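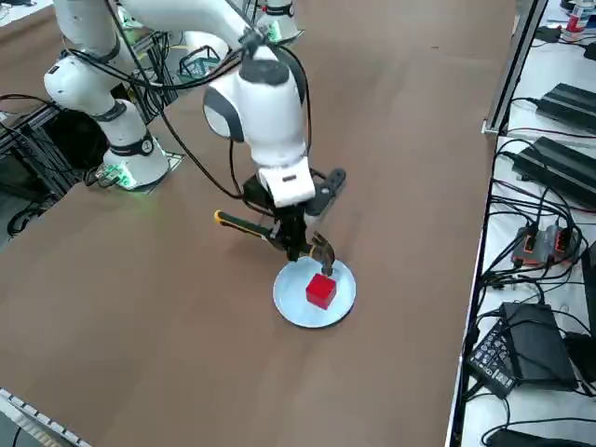 **Figure 3.** Two-arm cell during the hammer task, with the tool held in the parallel gripper above the plate and red cube.

### 3.1 Equipment planning

The budget for the cell was set in January and covered arms, grippers, table, and power supply as separate lines. Quotes were requested from Veklow and Skekport. Both priced the arms in full but left out adapters, cables, and mounting parts – items that came to 17 percent of the final cost. Gallardo and Greco therefore recommend that power and cabling be listed apart from the arms in any future request. 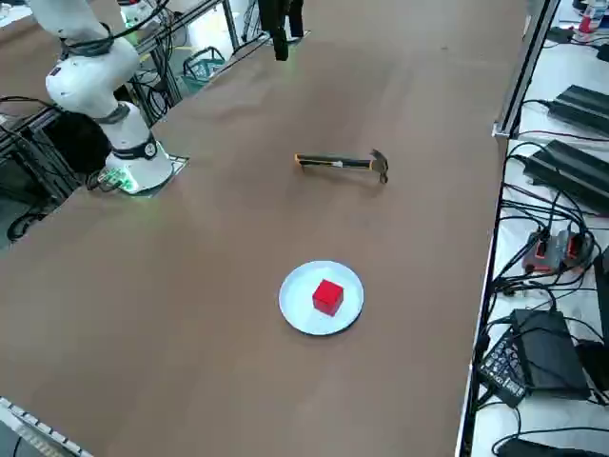
Bench space should be planned at the same stage. The original layout, drawn up by Lindgren, allowed for the brown worktable only, and the white side bench was added to the order 31 days later. Hand tools and tableware were bought from general stock and made up a very small share of spending. A reserve for spare gripper fingers was approved for the first 200 hours of operation; its use is reported in Section 5.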